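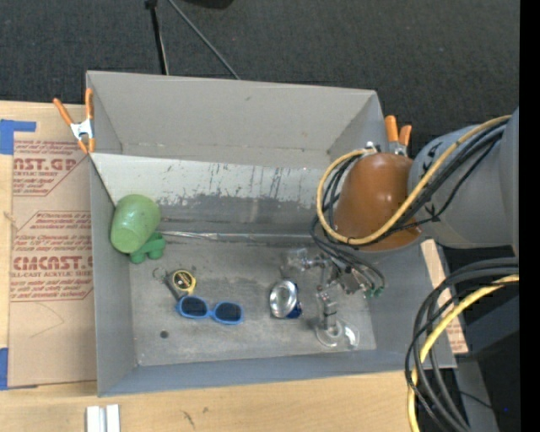
Clause 8: Condition of the Bin

The standard for picking cells at Uldale ran to 400 clauses in its first draft. Kumudini Howlader had it down to eight by July, and seven of them had been signed.

Clause 8 had not. It read, in full: "The bin shall be inspected for condition before each shift and shall be replaced when worn."

The objection came from Funden, the smaller of the two sites that would have to work under the standard. It was two lines long. It asked what worn meant and who would decide.

She took the clause down to the cell at 7 a.m. with a clipboard, a steel ruler and a torch, and stood at the table with the arm locked out. She had written the lockout clause herself and she followed it in order: stop, isolate, tag, try the start button, wait for the pressure to bleed off the suction line. Then she signed the tag and leaned over the bin.

The sloped panel at the back was scratched. The scratches ran down it in dark streaks through the pale finish, thicker toward the middle and the right. Clear tape had been laid along the foot of the panel, and the tape had wrinkled. The bottom was scuffed. None of this was recorded anywhere. The log for the cell had a column headed Bin, and in every row the column said OK, in several different hands.

She wrote: Tape, foot of rear panel. Purpose? Date applied? By whom?

The operator on the early shift was a man named Manole, who had come across from the Drustier plant when it closed its second line. He watched her write it.

"It's to stop things catching," he said. "Thin things. They slide down the slope and go under the edge."

"Is it in the procedure?"

"No."

"Does it work?"

He thought about it. "Things don't catch."

She wrote that down as well, under Evidence, and put a question mark beside it.

The test set was in the bin. Clause 5 governed the test set. It required objects of mixed shape, surface and stiffness, and it left the choice to the site, which had produced sunglasses, a tape measure, a light green cup and a drink can. Funden had complained about Clause 5 too, on the grounds that its own test set was harder. She had replied that the clause set a minimum and that Funden was free to exceed it. Funden had signed the next day.

"How often does the arm touch the panel?" she asked.

"With the cup it can't help it. The cup goes where it goes."

"How often?"

"I don't count them."

She opened the controller log at the desk. The controller recorded every contact force above its threshold and gave the position of each. She filtered by position and kept only the contacts at the rear panel. It took eight minutes to export. The list was long, and the forces on it were small, and every one of them was inside the limit set by Clause 3.

This was the difficulty. Clause 3 limited the force of a single contact. It had been argued over for a month and it was a good clause. It said nothing of the same contact made again in the same place on the next shift, and the one after. A bin could be scratched through to the base by an arm that had never once broken a rule.

She went back to the table and laid the ruler against the panel beside the longest streak. Then she took the ruler away. A length would mean nothing to the people at Funden, whose bins were a different colour and came from a different supplier. A depth would need a gauge that neither site owned.

"When would you change it?" she said.

Manole looked at the bin. "When the camera starts seeing the scratches as things."

"Has it?"

"Twice. It went for a mark in the corner. Came up with nothing and tried again."

"Where did you report that?"

"It cleared itself."

She turned to the fault log. Neither attempt was in it. A missed pick that recovered within two tries was not a fault under Clause 6, and she had written Clause 6 to keep the fault log short enough to read.

She sat down at the desk and crossed out the text of Clause 8. The new draft took her until noon. It had three parts.

8.1 Before each shift, the operator shall run one detection cycle on the empty bin. Any object reported in the empty bin shall be recorded, with its position.

8.2 A bin in which an object is reported at the same position in 2 consecutive empty cycles shall be withdrawn from use.

8.3 Any tape, patch or coating applied to the bin shall be entered in the log with the date, the purpose and the name of the person who applied it.

She read it over for the word worn and found that it was gone. She sent the draft to Funden and printed one copy for the cell.

Manole read it standing up. He went through 8.3 a second time.

"Does that count for tape that's already there?"

"It counts from today."

He took the pen off the clipboard and opened the log. Under Purpose he wrote: stops things catching. He left the date blank, looked at it, and wrote: before July. Then he put his name in the last column, and she removed her tag.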